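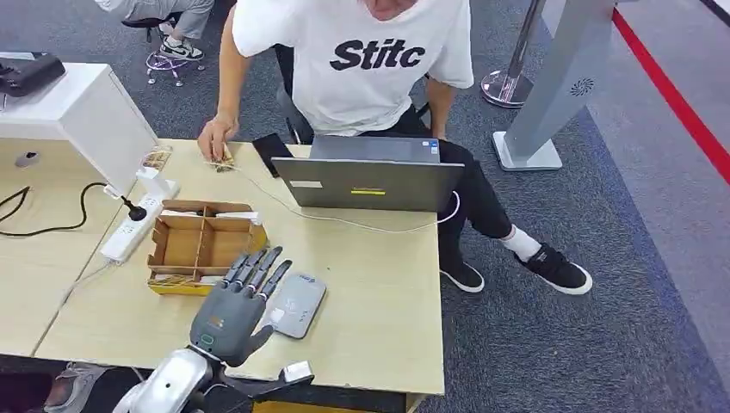 Figure 2. The hand above the desk in the shared workshop, palm down, fingers toward the divided cardboard box.

4.2 Tabletop trials in the workshop

Claims for home-built humanoid arms tend to rest on short clips recorded over a cleared bench. We were doubtful that such results would carry over to a desk in ordinary use, and left ours as it was. In Figure 2 the arm shares the surface with an open laptop, a cardboard organizer and a power strip, and a person is seated on the far side.

The build follows the Nastus plans, with the Jetar wrist controller substituted for the original. Over the June sessions we logged 1164 reach attempts at 2 approach heights. The higher approach stopped short of the compartment walls in more than eight per cent of attempts, a figure we consider flattering, as operators learned quickly which compartments to avoid. Abbasi, the scoring script used at the Murnavberg workshop, counts a reach as complete once the fingers pass the near wall of the box - whether or not anything is picked up. We kept that rule for comparison only.

Cables remain the harder problem. The planner treats a thin white cord on pale wood as part of the desk, and recolouring the depth map did little to help. Until grasp and release are scored separately, we would not read these totals as evidence of useful work at home.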